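The Finding of the Board
Short fiction

The Board of Control convened at Dumside in September to consider the matter of the eighth round. It met in the upstairs room at Horrocks Hall, directly above the ring, and the ring had been left standing for the purpose. The Board had before it the three scorecards, the referee's statement, the timekeeper's watch, and a letter from the Brustidby club running to eleven pages.

The facts were not in dispute. The bout was made at lightweight, over eight rounds, for the district belt, which has been contested under the Board's authority without interruption since 1955. The champion boxed for Dumside and the challenger for Brustidby. Paid admission was 355, of whom a large number had traveled from Brustidby by bus and had been promised by their club that they would be home by midnight.

After seven rounds the challenger led on two cards and was level on the third. The eighth round began at 9:52 in the evening. At two minutes and nine seconds of that round, by the timekeeper's watch, a bell was heard.
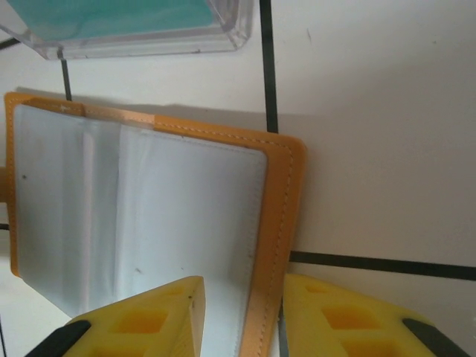 The Bell

The timekeeper stated that he did not ring it. He was asked this four times, in four different forms of words, and gave the same answer each time. He has held the position at Horrocks Hall since 2002 and has not previously been the subject of any inquiry.

The referee stated that he heard the bell clearly and stepped between the boxers. The challenger, hearing what she took to be the end of the bout, lowered her hands and turned toward her corner, where her trainer was already coming up the steps with a towel. The champion did not turn. She stood in the center of the ring with her gloves up and looked at the timekeeper's table.

It was put to the champion that she might have struck her opponent at that moment. She agreed that she might have. The challenger's guard was down, her back was half turned, and the referee had not yet reached them. It was put to her that a knockdown would have saved the belt. She agreed with that as well. The Board asked why she had not thrown the punch, and she replied that she had been told to stop when the bell rang and she had stopped.

The Board then asked why, in that case, she had kept her gloves up. She said she had been counting. She had always counted her rounds, from her first junior bout, and by her count there were fifty seconds left.

The Brustidby Letter

The Brustidby club submitted that the bout had ended when the bell was heard, that the cards should be totaled as they stood, and that the belt should be delivered to the challenger without further delay. It relied on Rule 326, under which a round ends at the sound of the bell. It noted that the rule does not say whose bell.

The Board gave this submission serious attention. A copy of the rules was sent for and read aloud. The Wastosico Trophy Company, which has engraved the belt plate for many years, wrote separately to ask which name it should prepare, and was advised to wait.
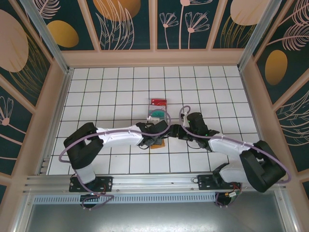
At this point the challenger, who had not been called, asked if she might speak. The Board reminded her that her club had spoken on her behalf. She said she was aware of it and had read the letter on the way over.

She told the Board that she had heard the bell and believed in it, because she was tired and wanted to. Her right hand had been hurt in the sixth round. She had told her trainer, and he had told her to keep it high and let the champion worry about it. When she turned away she had seen the champion's face, and she had known at once that the round was not over. She had gone on walking to her corner. She wished that to be entered in the record, and it was entered.

The Board asked whether she understood the consequences of what she had said. She said she could not be certain of winning those fifty seconds and neither could anyone in the room. The Brustidby representatives asked for a short recess, which was granted. They returned after ten minutes and withdrew pages three through eleven of their letter.

The Finding

The source of the bell was not established. The Board inspected the hall, the kitchen, and the stairs to the street, and found two bells, neither of which could have been heard at ringside over a full house.

The Board finds that the eighth round was not completed. It directs that the remaining fifty-one seconds be boxed at Horrocks Hall, on a date to be fixed when the challenger's hand has been passed by a physician, with the scores of the first seven rounds to stand. Admission is to be free to holders of the original ticket.

The belt remains in the Board's keeping. Both boxers asked to see it before leaving, and it was brought up from the office. The champion remarked that the plate was smaller than she remembered. The challenger held it in her left hand for a moment and gave it back to the clerk, and the meeting was closed at 4:40 in the afternoon.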